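Madhu Bisht
Thursday, November 22, 2018

Many people asked me what I do all day since I joined the Dritel project. The short reply is that I teach a robot arm by doing the task myself, from a distance, with a controller in my hand. The longer reply is this thread.

First, the place. We work in two rooms in Wostgate. One room has the real arm. The other has only desks and screens, and there we drive the same arm in simulation. I sit in the second room four days of the week, so most of what I write is from there.

The way of working is simple to explain. I hold the controller, I move my hand, the arm moves. The computer records every small movement together with what the wrist camera sees. One recording from start to finish we call a demo. For one task we want 100 good demos before we train anything.

"Good" is the difficult word. In my first week I made almost 20 demos in one afternoon and I was very proud. My team lead kept 7 of them. The others had long stops in the middle, where I was thinking what to do next. The robot learns the stops too. It will stand still in the same place and wait, exactly like me.

So now I plan the whole movement before I press record. I say it to myself in my own language: come from above, open, go down slowly, close, lift. Then I do it without a break. If I make a mistake I don't delete it at once. I correct it and finish, and I mark the demo with a note. A few corrections are useful for training. Too many are not.

Another thing I had to learn is to look only at the camera the robot will have. On my desk there is a second screen with a wide view of the simulated room, and it is very comfortable. But the trained policy will never see this view. If I use it to decide where to go, I am using information that the robot doesn't have. I turned that screen to the wall.
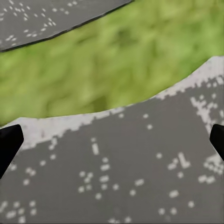

Depth is what I find hardest in the wrist view. With one flat picture it is not easy to know how far the fingers are from the surface below them, and the simulator gives me no feeling in the hand. I look for small helpers. In this one I have the two black fingers coming in from the sides and a gray surface full of small white marks between them, and the marks are what I steer by. When I go down, they should grow and spread apart. If they slide to one side, I am drifting. The L-shaped mark right of center is my favorite, I try to keep it in the same place between the fingers while I descend. The green behind is too blurred to help me with anything.

A colleague asked if it is not better to have a plain surface, because it looks cleaner. For the person who drives, I think no. On a plain gray I have nothing to compare with and my hand becomes nervous. For training we change the surfaces anyway, so the policy will not depend on one pattern.

About the controller. We tried two. The first was a Starna, with a stick for each hand. It is precise, but you must think about every axis alone, and my demos looked like stairs. The one we have now is called Boonchu, after the person who built it for us. You hold it like a thick pen and the wrist of the robot follows your wrist. My demos became smoother in the first hour.

With the real arm there is also the old way: you switch it to soft mode, take it by the wrist and guide it with your own hands. I like this very much. You feel the weight and you feel the contact. The bad side is that your hands come into the camera picture, and the robot will not have your hands there later. So we use it for teaching positions, and the full demos we do by remote.

Someone wrote to me that this must be boring. Some days, yes. After three hours I am getting lazy and I take shorter paths, and you can see it in the plots. Now I stop after every 20 demos and walk outside - even in November, with a coat.

If you want to try, start with a task that has one contact and one lift. Use slow speed. Watch your own recordings the next morning, when you have forgotten what you wanted to do. If you cannot understand what the arm is trying to do from the wrist view, the robot will probably not understand it either.

Tomorrow I have the real arm from nine o'clock. I will write about the soft mode settings when I have them in order.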